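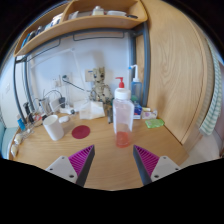 The gripper going in for a nearly finished bottle, with the coaster and mug off to the left.

I keep getting asked for my desk-clearing tips by people at work, which is funny, as most of them come from eight months of teaching a gripper to do the job. I used to be on the tidying crew at Grelcombe (offices, shared flats, a couple of student houses). Now half my week is still that and the other half is holding a gripper over somebody's messy desk and showing it how a person picks things up. My old hourly rounds went on a schedule called Prenodero, and the crew went from evenings to days. I'll get to how I feel about that. Tips first!

Start with what tips over. Tall bottles with only a little left in the bottom are the worst, they go down if you so much as breathe on them. I take those off before I touch anything low. Grab them at the shoulder or a bit under, never by the cap, and if there's a pump bottle crowding in behind, slide the front one toward you before you lift. The grippers taught me that. Come straight down between two bottles and you knock both.

Squeeze bottles with a bent nozzle: turn the nozzle toward the wall before you move them. You won't catch your sleeve on it, and if it drips, it drips on the desk. Wipe under it right away. Dried soap on bare wood takes me three passes with a damp cloth, and I don't like to use anything stronger.

Flat packets are a pain for fingers and worse for a machine. Don't pinch at the middle. Push the packet to the front edge of the desk until an inch hangs over, then take it from above and below. I did this without thinking for years, and it was Francine Lavoie on my shift who pointed out I should be showing the gripper that and not all my heroic fingernail work.

Small boxes and tubes go in one shallow tray. One! If you sort as you go you'll be there until January. Fill the tray, wipe the desk, then sort sitting down with a coffee.

Mugs go back on the coaster or out to the kitchen, no third option. Check inside before you tilt one. I've poured cold tea into a power strip exactly once in my life.

Which brings me to cords. Leave them for last and leave them plugged in until you know what each one feeds. I fold a scrap of masking tape around each cord near the plug and write the thing's name on it. Clear and white cords all look the same once they're in a pile, so do those first. Loose loops get a bread bag tie. Don't wind them tight around the charger, as that's hard on the cord where it comes out.

Anything with a face stays where it is. Figurines, little tree people, stuffed animals, whatever. Dust around it, lift it by the body (not the arms), put it back facing the way it was. People notice within the hour. Same with crumpled paper or a folded cloth that looks like trash -- ask, or leave it.

So, the work part. The way we have it now, the machines get the plain stuff, cups and bottles and packets, and we get cords, wet messes and anything somebody loves. I practice 10 pickups on one thing, then move it and do another 10. Some 35 of mine get kept on a good day. My wrist was sore the first two weeks and then Anas Awwad, who works the desk opposite, showed me to rest my elbow on a rolled towel. Try it for ironing too.

Do I miss evenings? A little. You had the building to yourself and the radio on. But my knees don't miss it, and I eat supper with my kids now. Two of our crew took other jobs when the shifts moved and I do miss them. What I'd say to anybody whose boss is bringing this in: ask early who decides what the machine won't touch. We got to write our own list. It started with 8 things on it and it's up to 36, and the last several came from folks who clean, not from the office.

One more, on the cloths. I use a dry one first, then a barely damp one, always along the grain, and I keep the damp one in a lidded tub so it doesn't end up on top of somebody's papers. Wash them without softener or they just push the dust around.

Shelves over the desk get done before the desk, top down. I still forget this about once a week.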